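How to mark out a table top in squares with tape
By Niamh Mulligan

A table marked in squares is useful for any job where things need to go back to the same place. We use ours for setting out trays, plates and small bins, and people also mark tables this way for sorting, for cutting cloth and for teaching. The lines are ordinary tape, so the whole lot can come off again later.

Allow an afternoon the first time. The taping is quick. The measuring takes longer, and the cleaning is the part that gets skipped.

What you need

A roll of coloured tape, 15 mm wide
A tape measure
A long straight edge, as near the length of the table as you can get
A soft pencil
A sharp craft knife or a pair of small scissors
Washing-up liquid, warm water and two cloths
A plastic card for pressing the tape down
A second person for the long lines, if the table is bigger than you can reach across

Choosing the tape

Vinyl tape is the easiest to lay and wipes clean. Paper masking tape is cheaper but the edges go furry after a few weeks of sleeves and cloths going over it. Cloth tape holds very well but leaves glue behind, and I would only use it on a table I was happy to scrub. Zadik sell a vinyl one that I have used on two tables. The Koubek tape is thinner and stretches more, so go gently with it.

Pick a colour that stands out from the table but not so much that it hurts to look at all day. Dark blue on brown works well. White looks smart on day one and grubby soon after. Avoid any colour that matches the things you will be putting down.

Narrow tape gives a more exact square. If you go much wider you have to decide whether an object goes up to the inside of the line or the middle of it, and everyone using the table has to decide the same way.

Working out the squares

Measure the table both ways, and measure at both ends, as older tables are often out. If the two ends differ, use the smaller figure.

Now decide how big a square you need. Put your largest regular item on the table and draw round it lightly. A square should take that item with a finger's width to spare on every side. For dinner plates that means a fairly large square. For cups or small boxes you can go smaller, but very small squares make a busy table and take a lot of tape.

Divide the length by the size you want and see what is left over. The table in our back room is 162 cm long, and nine squares of 18 cm fit it exactly, which was luck. If yours doesn't divide neatly you can either change the size of the square a little or leave a plain margin round the outside. I prefer the margin. Tape that runs to the very edge of a table is the first to lift.

If something is fixed to the table, measure from the fixed thing outwards and let the margin fall where it falls. Stop the tape short of anything that is bolted down. Tucking it underneath makes it hard to replace.

Cleaning

Wash the top with warm water and a drop of washing-up liquid, then go over it again with plain water. Dry it with a clean cloth and leave it for an hour. Don't use furniture polish or anything with wax in it. I did, on the first table, and half the lines were up by the next morning.

Run your hand over the surface. Crumbs and bits of grit under tape show up as bumps and the tape wears through on top of them.

Marking the points

1. Start at one corner. Measure along the long side and make a small pencil tick at each square. Keep the tape measure in place and read every tick off it. If you lift it and start again from each tick, small errors add up.

2. Do the same along the opposite long side, starting from the same end.

3. Repeat on the two short sides.

4. Lay the straight edge between one pair of ticks near the middle of the table, and another pair going across it. Check the corner where they meet with anything you know is square. A hardback book will do. If it is out, fix it now.

Decide whether the ticks are for the middle of the tape or one edge of it. I use the left edge for lines going up the table and the bottom edge for lines going across. Write it on a scrap of paper if there are two of you.

Laying the tape

1. Begin with the longest lines. Stick down the first few centimetres on its tick, then unroll enough tape to reach the far side.

2. Hold it just above the table, pulled straight but not stretched. Stretched vinyl shrinks back over the following days and leaves gaps at the ends.

3. Lower it onto the far tick, check it by eye from the end of the table, then press down from the middle outwards with your thumb.

4. Cut with scissors where you can. If you use a knife, cut very lightly, or you will score the table.

5. When all the long lines are down, lay the ones going across straight over the top. Don't cut and butt the tape at each crossing. It takes an age and gives you four loose ends at every corner.

6. Go over everything with the plastic card, paying most attention to the crossings.

Leave it overnight before you wipe it.

Using the squares

Agree which corner you count from. We count from the front left, letters across and numbers up, and I put small labels on the front margin only. Labels on all four sides made people read from wherever they happened to be standing.

For round things such as plates, the lines are a guide for the edge more than the middle. Slide the plate up until its rim just meets the line, or sits a little clear of it, and do it the same way each time. If two plates go side by side, set the first, step back, then set the second.

Looking after it

Wipe along the lines, never across. Replace a strip as soon as one end lifts. To take tape off, pull it back low over itself, slowly, and warm it with a hairdryer if it tears. Any glue left behind will usually rub off with cooking oil on a cloth, and then the top needs washing again before new tape goes on.

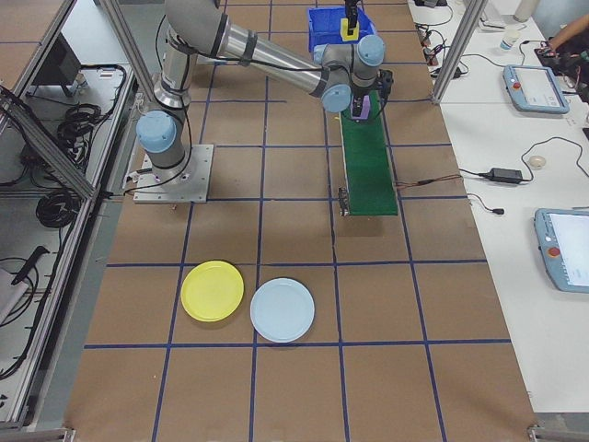 Dark blue tape on a brown table top, with a yellow plate and a pale blue one set just above a line.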